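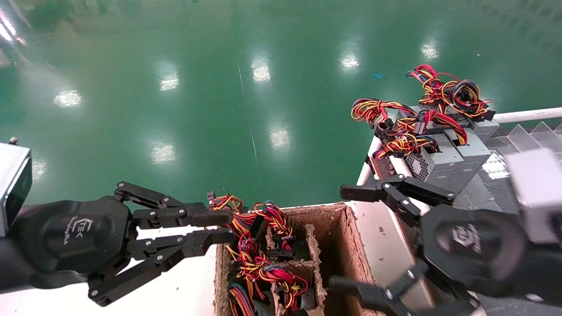 Harness cell stopped after grip fault

The harness cell at Stoltutstead lost most of a shift last week when the right arm stopped in the middle of a lift and would not clear its fault. No one was hurt and no parts were scrapped. The cell was down for 6 hours.

The job is a hard one for a gripper. Wire bundles come to the table in open cardboard boxes, loose and tangled, and the arms have to take one without dragging its neighbors along. According to the controller log, the right gripper closed, read a load well over its limit and held its position, as it is set up to do. A loop of wire had caught in the finger linkage. The operator pressed the stop, but a second reset was tried before the loop was cut free, and that reset should not have happened.

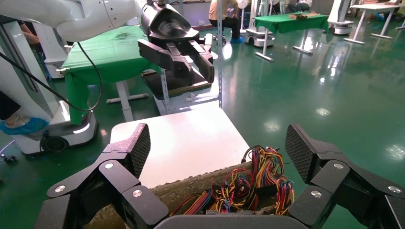 Prumlow Automation News, Issue 29

Brevero, who supply the grippers, went through the log and found 28 smaller overload warnings since February. All had been cleared at the panel and none had been written up. The warnings were spread over both arms, so the fault is not put down to one bad unit.

Cardboard is also part of the problem. Torn box edges shed fibers on the table, and some had packed in behind the finger joints. The Stockdale line runs the same job and has been asked to check its own joints this week.

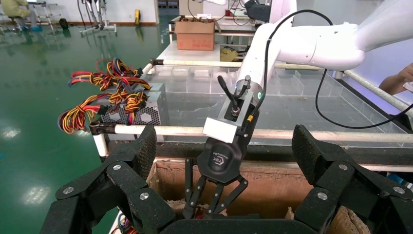 Page 2

Until further notice:

Do not reset an arm with wire in the fingers. Stop the cell, lock it out, then cut or unhook the wire.

Keep hands away from the table and trays while either arm is live.

Write up every overload warning, including those that clear on the first try.

Replace boxes with torn rims before they go on the table.

A lower closing force is on trial on the right arm - results will go to both sites when the trial ends.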